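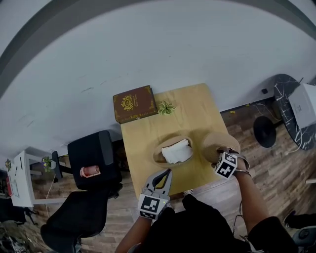 Why would anyone teach a robot with a tool held in a person's hand?

Because people are quick and clever with their hands, and a tool that ends in the same kind of fingers the robot has will record what those hands do in a form the robot can use later.

Chapter 6
Learning from Hand-Held Demonstrations

If you worked through the last chapter, you spent a good deal of time with teleoperation, and you probably came away with a sore neck and a certain sympathy for anyone who has tried to fold a towel through a joystick. I remember my own first Monday at it very well. It took me most of the morning to put a spoon in a cup, and the spoon did not stay there. The method works, and plenty of fine results rest on it, but it asks the person to think like the machine the whole time, and it ties every recording to a room where a robot is bolted down.

In this chapter we let go of the robot for a while. The demonstrator picks up a pair of grippers, one for each hand, and simply does the task: lifts the hat, moves the basket, sets the napkin straight. We keep the path each gripper took through space, how far its fingers were open at each moment, and what could be seen from close by. Later on (Section 6.4, if you are the impatient sort) we turn those three streams into motions that an arm can follow.

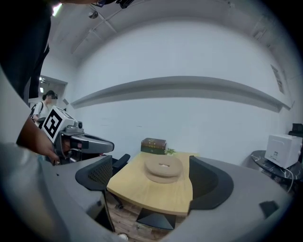 Figure 6.2. Bimanual collection at a tabletop, seen from one of the two grippers.

Knowing where the gripper is turns out to be the fussy part. A marker cube on top of the tool is an old and friendly answer. Each face carries a printed square pattern, and the pattern is different enough from its neighbors that software can tell which face it is looking at. If the printed size is known and the camera has been calibrated, a single clear view of one face is enough to estimate both position and orientation. Two faces are better, and you will see why when we get to the exercise on flipped poses, which has spoiled more than one student's weekend.

A wide lens brings its own bit of housekeeping. It bends straight things, so the edge of a table comes out as a bow, and any geometry you do on the raw picture will be wrong by an amount that grows toward the corners. Please calibrate first. I know it is dull. Bilal Sayegh, who ran the collection work at Brererstead while we were writing this book, used to make new people calibrate the same lens twice and compare the numbers before he would let them record a thing, and I have come around to his way of doing it.

Then there is the question of how much to record, and in how many places. The running case for this chapter is the Ornmont set, which holds 2,000 demonstrations of ordinary tabletop tasks gathered in 45 rooms. Our colleagues in Murkimberg 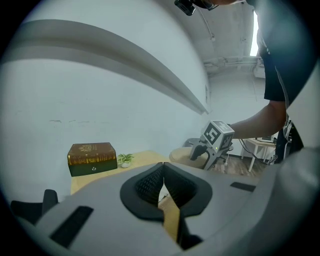
trained one policy on the whole set and another on an equal number of demonstrations from a single room, and then tried both on tables neither had met before. The single-room policy did beautifully at home and went to pieces almost everywhere else. The many-room policy was a touch clumsier on any given table, but it reached for the right object far more often. We will go through their results slowly, including the runs that failed, as those taught us the most about what the recordings had left out.

One habit from that work is worth picking up now, before you collect anything of your own. Change the objects around between demonstrations, and change them more than feels natural. Most of us, left to ourselves, put the box back where it was. After about 20 repetitions the policy has a very good idea of where the box lives and hardly any idea of what a box looks like. Turn it, slide it to the other end, trade it for something else, and let your starting hand position wander too.

You will want the pose notation from Chapter 2 close at hand, and the Haddadin exercises at the end of Chapter 5 if you skipped them the first time around (many people do, and I don't hold it against them). We begin in Section 6.1 with the tool itself and the choice of finger shape, which has a larger effect on the final policy than most newcomers expect.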